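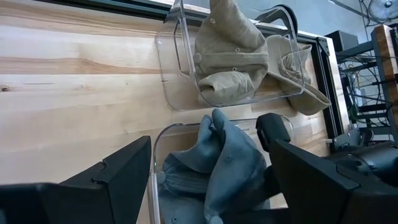
Hat sorting, week 2 of the new grasp planner

We've been rebuilding the planning side of Dinix, our manipulation stack, and soft things are where it gets fun! Boxes and bottles hold still for a planner. A crumpled cap has a new shape every time you touch it, so the old trick of fitting a model and picking a grasp off a list was never going to carry us very far.

The view at the top comes from the wrist camera, the same one the planner works from. The blue-gray cap in the nearer bin has a raised fold between the fingers, and folds like that are exactly what the new code hunts for. It scores ridges in the depth image, throws out anything too close to a bin wall, and hands the best 5 to the motion planner (which has its own opinions about elbows).

Clear plastic bins are a lovely headache for depth, by the way. Marin Đorđević wrote a filter that looks for the handle cutouts and rim highlights in the color image and rebuilds the walls from those. He named it Skemdale and won't say why.

The khaki cap in the other bin, all bunched up with its brim, and the floppy beige hat hanging over the rim are the next puzzle. A brim draped outside the bin gets segmented as a separate object, and Biljana Radulović is working on a merge step for it. Her branch replans in 15 milliseconds on the lab desktop, and we're all a bit giddy about that.

Replay tool and config files are in the Furkbridge repo, under planner/soft. If you try them on your own arm, start with the gripper speed turned down, and send us your logs!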